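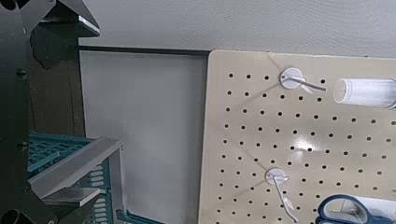 플릴로스소프 역에서 보라드 공장까지는 버스로 12분 걸린다. 창고용 조립 선반을 만드는 곳으로, 1년에 한 번 일반인에게 작업장을 개방한다. 입구에서 방문증과 귀마개를 받고 절단 구역부터 돌았다. 자재는 청록색 플라스틱 상자 단위로 옮기는데, 옆면에 네모난 구멍이 격자로 난 상자다. 옅은 회색의 긴 ㄱ자 금속 레일은 상자 위에 비스듬히 걸쳐 놓기도 한다. 안내 직원 말로는 길이 때문에 상자 안에 다 들어가지 않는 자재가 많다고 한다.

다음은 도장 구역이었다. 유리창 너머로만 볼 수 있었고 냄새는 생각보다 약했다. 선반 기둥은 색을 주문할 수 있지만 회색 주문이 제일 많다고 했다. 하중 시험실에서는 선반 한 단에 600kg을 올려 처짐을 재는 과정을 보여 주었다. 시험은 23분 걸렸고, 앉을 자리가 없어 서서 봤다.

점심은 구내식당에서 먹었다. 감자수프와 빵이 나왔고 커피는 따로 사야 한다. 식당 옆 매장에서는 흠집 난 선반을 싸게 팔았는데, 차 없이 온 사람은 들고 갈 방법이 없다. 배송은 하다드 창고를 통해 12월에 시작된다고 했다.

돌아오는 버스는 오후에 두 대뿐이다. 정류장은 공장 정문이 아니라 길 건너 주유소 앞에 있다.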